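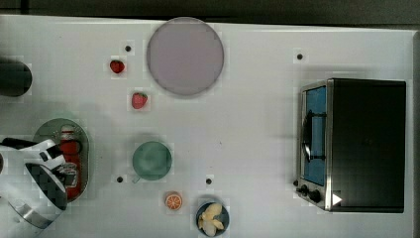 How do I book a weekly spot at the Kidstead toy library?

Fill in the form at the front desk or email us, then wait for the confirmation. Spots open each February and go fast. Been on the list before? You still need a new form, sorry.

What does membership cost?

$52 a year per family. Covers all borrowing, up to four toys at a time, three weeks each. No joining fee. Grandparents can share a family membership – just add their name to the form.

How many toys are there?

1,407 in the catalogue as of 26/04/2018. Not all on the shelf at once obviously. Puzzles, ride-ons, dress-ups, train sets, baby gear, board games. The big outdoor stuff lives at our Ceretwood branch and has to be picked up from there. 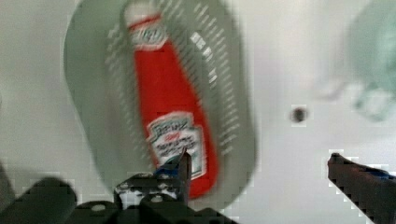 Ceretwood is only open mornings, so ring first if you're after a slide or the water table. Bring a ute or a trailer for the cubby house. It does not fit in a hatchback. People try.

What if we lose a piece?

Tell us when you return it. Small pieces are 50 cents, bigger ones we price from the supplier. If it turns up later bring it in and we refund you. Check under the car seats first pls.

Do toys need to be cleaned before they come back?

Yes. Warm soapy water for plastic, damp cloth for wood. Dont put anything with batteries in the sink. Fabric items go through the wash on cold. Toys that come back dirty get a $5 cleaning fee.

Can I reserve something for a birthday party?

Party packs can be booked up to eight weeks ahead. $20 for the weekend plus a deposit. We have two packs, one for under threes and one for older kids. 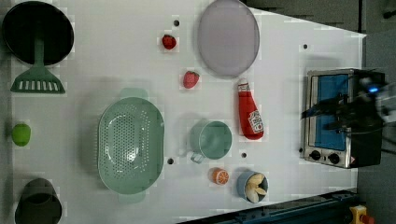
Deposit comes back once everything's been checked off against the list in the lid. Allow a few days for that, longer in school holidays.

Do you take donations?

Good condition only, all peices there, no soft toys. Leave them at the desk, not outside the door overnight – they get rained on.

Can we renew?

Once, by email, unless someone else has it reserved. Overdue toys are $1 a week each.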